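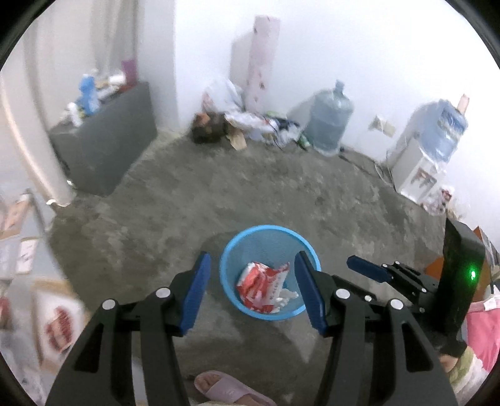 Frequently asked questions from people recording for the Clirside project

Do I need to know anything about robots?
No. You need to know how to throw things away and clear a table. The robot doesn't, which is why we're asking you.

What counts as one demonstration?
Start with the jaws open, do the task, end with the jaws open. If you stop halfway to answer the door, that's one demonstration of answering the door. Mark it as scrap and go again.

How fast should I go?
At the pace of somebody who is paid by the hour and likes the job. People speed up after the first 15 takes, and the arm in Stostlow learns the hurry along with everything else. It once cleared a table in a way we still find pieces of.

I dropped it. Do I start over?
Pick it up with the gripper and carry on. We like a good recovery. Picking it up with your fingers is cheating, and the robot has no fingers to cheat with.

Can I tidy up first?
Please don't. Tidy rooms are what we had last year. We ended up with a policy that was excellent in Marcela Kolář's kitchen and helpless everywhere else.

What about see-through things?
Yes, lots of them. Clear plastic is miserable for the model and easy for you. Close the pads on it until it stops sliding, then quit squeezing.

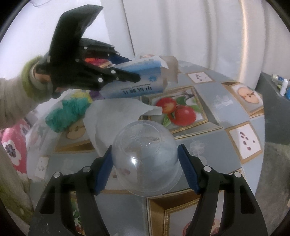 Rūta Lapiņa wrote in to say that "until it stops sliding" is no help with thin plastic, which gives before it grips. She closes the jaws, lifts by the width of a pencil, and only then decides whether she needs more. We've tried it and we're stealing it.

Two hands or one?
Whichever the task sheet says. With two grippers, keep the idle one where its camera can see some of the work. Don't rest it in your lap. We have 14 very sharp recordings of Irfan Liew's knee.

Can I do the same task 100 times?
You can, but move the objects between takes. A robot that has seen a cup in one place believes firmly in that place.

Why not just drive the arm by remote control?
We do, at Dronden, for the jobs that need the real arm's reach. It's slow, the lag makes people swear, and the arm doesn't fit up most stairs.

Who do I send the bad takes to?
Vratislav Slanina. Send them all, labeled. He gets suspicious when there aren't any.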